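My Saturday at the Ivthorpe Small Business Open House

I've paid Chamber of Commerce dues for two years and had never been to one of their open houses, so when the Ivthorpe chamber announced that the April one would be all about the proposed paid sick leave rule, I figured it was time. I run a bakery counter with a staff you could fit in one minivan. Whatever the city council decides, I'm going to feel it!

Doors opened at 9 a.m. at the old Butmont building, where several local employers have their offices now. You could wander from floor to floor and ask the owners how they handle time off, and then everybody gathered downstairs for the talks. I got there early, grabbed a coffee (good coffee, terrible lids) and picked up the handout. According to the chamber, 437 businesses inside the city limits would fall under the rule, and 102 of those offer no paid sick time at all right now. I would have guessed way more.
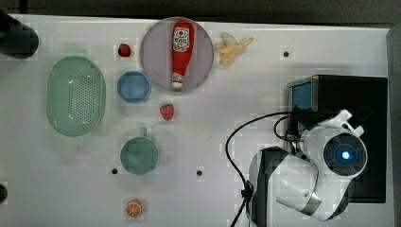 The morning talk

Roya Azimi from the city's labor office went first, and she was much easier to follow than the ordinance itself, which I had tried to read in bed the night before and gave up on. The short version is that workers would earn an hour of sick time for every 30 they work, up to a yearly cap. Part-timers count. Seasonal people count too, once they've been on the payroll 90 days, and that got a lot of grumbling from the landscaping table.

A man behind me wanted to know why the city was getting into this when the state might just cancel it. Azimi said she couldn't predict what the legislature would do and that her job was to get the paperwork ready either way. Fair enough, I guess, but you could feel the room deflate. We'd all like to know whether to buy the new payroll software or wait.

Upstairs and around

After that I went up to see Grundine, who do bookkeeping for restaurants and shops. They already give sick time to everybody and they had their numbers taped up on the wall for anyone to read. Last year their whole staff used 1,207 hours between them. The woman at the desk told me the hours weren't the hard part – it was finding somebody to cover on a Friday.

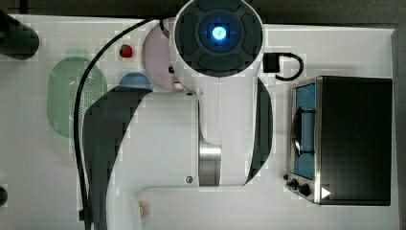 I know that problem very well. When one of my morning people calls out, I'm the cover, and I'm up at 3:30. So I asked her what they do, and she said they trade shifts with a firm down the hall during tax season, with a written agreement and everything. I'd never heard of that and I wrote it on the back of my handout. I may ask the sandwich place next to us if they'd go for it (they owe me one after the freezer business).

Down the same hall was Yau, a uniform supplier, and there I heard the other side. Sze-wing Hsieh, who manages the place, isn't against sick leave, but she already has one pot of paid days that people use for anything, and she's worried she'd have to split it up and track it separately. She had a stack of forms to show me, and she was pretty fired up! We ended up talking for nearly an hour, mostly about that and a little about parking.

I took her question back downstairs to the afternoon session, where they were reading them off cards.

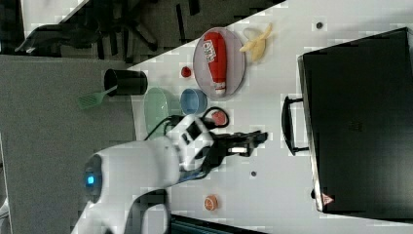 Does a business that already gives general paid time off have to add separate sick days?

Under the current draft, a general paid time off plan is enough if it gives at least as many hours and workers can use them for illness on the same terms. The employer still has to show the balance on each pay stub.

I texted that to Hsieh before I'd even sat back down. The council takes it up again next month, public comment first, and I've put my name on the list to speak. Three minutes each. I'm bringing cookies.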